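Darance shop says two small parts will keep its bestseller out of the trash

Midavico, the Darance housewares company, says it has an answer for the customers who keep telling it that its countertop grinder is built to be thrown away. The answer is a pair of spare parts, a white ring and a black hub, and a promise that anyone with a kitchen table and a little patience can fit them at home.

The kit goes on sale in June for $46. The grinder itself sells for $139, so the repair costs close to a third of the price of a new machine, before shipping. Midavico did not say what the two parts cost to make.

The company set out its case at its workroom on Sotelo Street, where a long table with a wood-grain top has been given over to the kit.
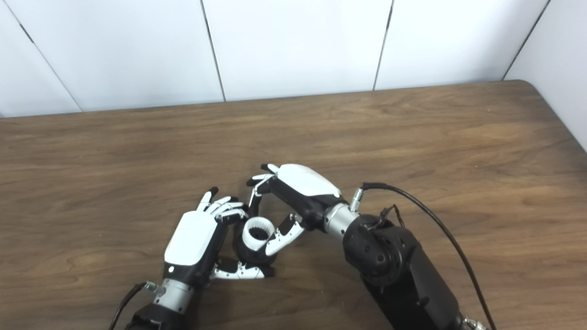 According to Midavico, most of the complaints it gets come down to the same trouble. The ring wears, the hub starts to wobble on its seat, and the owner hears a rattle and stops using the thing. Until now the advice from the help line was to buy another. The company calls the new kit "a commitment to long-term ownership." Owners who have already bought a second grinder may have another word for it.

The company's instruction sheet allows 40 minutes for the job. That seems like a long time for two pieces, and the sheet explains why: the old ring has to be eased out without cracking the housing, and the housing is held shut with clips that were never meant to be opened. Midavico concedes that some clips will break. Replacement clips are not in the kit, and the company says it is "looking at" adding them.

There is also the matter of which grinders the kit fits. It covers the current model and the one before it. Anything older has a narrower seat, and the new hub will not go on. Midavico would not say how many of the older machines are still in use, though it sold them for longer than it has sold the other two put together.

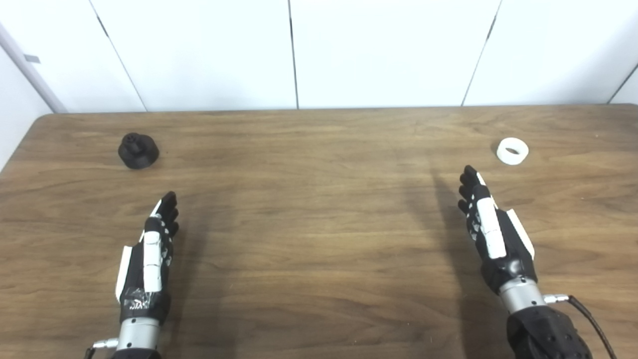
The first run is 3,000 kits. Asked what happens when those are gone, the company said it would "review demand," and it would not commit to stocking the parts for any set number of years. That is a strange gap in a plan that is supposed to be about keeping things going. A repair program with no end date is one thing. This one has no stated second batch.

Stania, the repair shop two doors down, has been fixing the same grinders with parts cut to order for a while now. Its counter staff said they would be happy to buy the official ring if Midavico would sell it to them separately. For now Midavico will not. The ring and the hub come together or not at all, even though the shop says the ring is usually the only piece that needs changing.

Midavico says selling the parts as a set "avoids confusion." It also means paying for a hub that may have nothing wrong with it.
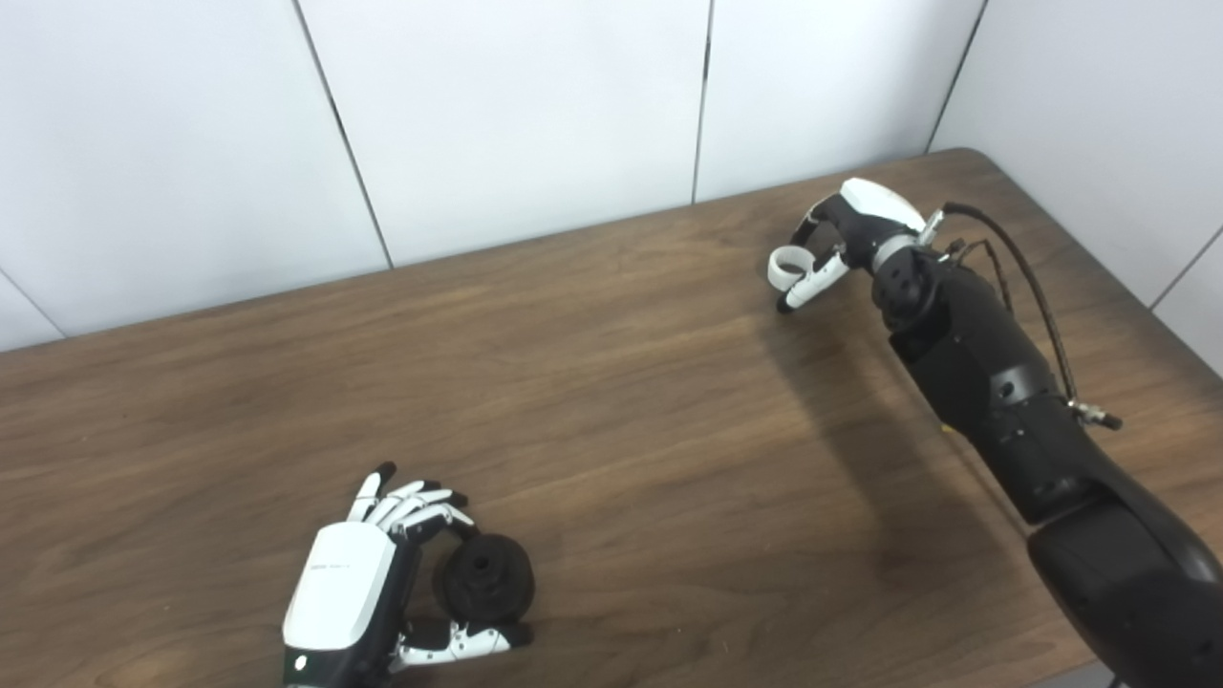
By the Consumer Desk editor, Darance

None of this makes the kit a bad idea. A $46 fix beats a $139 replacement, and plenty of companies offer their customers no parts at all. But the grinder's warranty still says that opening the housing ends the coverage, and as of this week that line had not been changed. Midavico said the wording is being updated and should be ready before the kits ship. It did not offer a date.

Orders open at 9 a.m. on the first day of sale, through the company's website and at the Sotelo Street counter. Kits are limited to two per household, and opened kits cannot be returned.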